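Lurulside Equipment Reuse Program
Interim Progress Report to the Flamel Fund
Reporting period: second half-year, ending November

1. Purpose of this report

This report describes progress under the grant awarded to Nitari for the refurbishment of retired desktop towers and small servers and their placement with schools, libraries and community offices in the Lurulside district. It covers intake, bench work, parts recovery and spending against the approved plan. A separate financial statement has been sent to the Fund's office.

2. Intake and placement

The program has received 3,021 machines since the grant began. Most came from two county offices and from the Kahraman warehouse, which closed its records department in the spring and released its towers in a single delivery. Storage was tight for several weeks afterward, and intake from other donors was paused until shelving could be added.

During the reporting period, 400 refurbished machines were placed with 28 recipient organizations. The remainder are awaiting inspection, held for parts, or have been sent for recycling under the existing contract. Placement ran slightly behind plan in the first two months and has since recovered. Two recipients asked for later delivery dates to fit building work, and their machines are being held at no charge.

3. Bench work and parts handling

The Fund's last review asked for a clearer account of how parts are kept in order between removal and installation. The procedure has been rewritten and is now in use at every bench.

Open tower and parts fixture at the work table

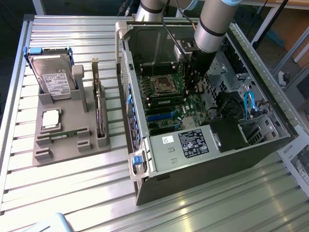
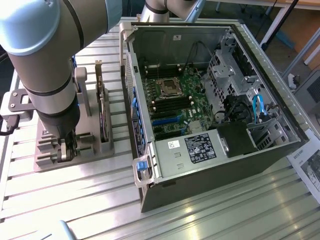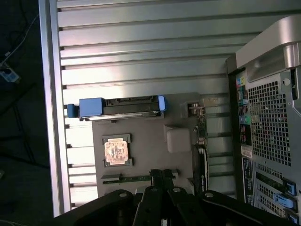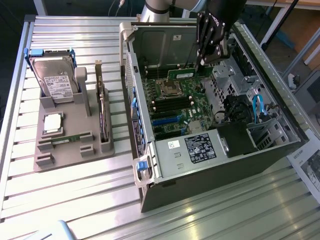

Parts loss was the largest avoidable cost identified in the first half of the grant. Memory modules and expansion cards were being set down on open bench space, and some could not be matched to a machine at the end of a shift. Under the revised procedure, every loose component has an assigned position. The gray fixture in the fourth picture holds a hard drive upright at the back left, an expansion card on edge, a processor flat in a square recess and a green memory module along the front, so that a missing item shows as an empty position. The tower is laid on its side with the side panel off, and the expansion slots and memory slots can be reached from above. Bench leads check the fixture against the work sheet before a side panel is refitted.

Processors require particular care. The one in the third picture carries patchy, brownish-beige residue of old thermal paste, a condition common among donated machines. The procedure calls for old paste to be cleaned off fully before fresh paste is applied, and for the socket to be inspected under a lamp whenever a processor is out. Cleaning supplies were underestimated in the original budget, and a small transfer from the packaging line was approved to cover them.

4. Quality checks

Each completed machine undergoes a memory test, a drive test and an overnight run before it is released. Machines that fail are returned to the bench once. After a second failure, they are taken apart for usable components. Drives that contained donor data are erased before any other work is done, and the record of erasure is kept with the machine's file.

Recipients reported 5 faults in machines placed during the period. Three were resolved by reseating memory, one required a replacement power supply, and one machine was exchanged. All were settled within the response time stated in the grant agreement.

5. Spending

Spending is within the approved total. Transport costs rose because of the Kahraman delivery, while the cost of replacement drives was lower than planned as a result of better recovery from donated machines. No change to the overall award is requested.

6. Matters for the Fund's attention

The lease on the present work space comes up for renewal during the next period. Nitari expects to remain in the building and has asked for terms that include the storage area now used on a monthly basis. Should those terms not be offered, a revised storage plan will be submitted for the Fund's approval.

Several donors have begun to offer server chassis in place of desktop towers. These take longer to inspect and suit fewer recipients. Guidance is requested on whether they may be counted toward the placement target.

7. Work planned for the next period

Intake from smaller donors will resume. The parts procedure will be extended to laptop computers, for which a separate set of fixtures is being drawn up. A second round of recipient applications will open once the current list has been served, and the selection criteria will be sent to the Fund for comment before they are published.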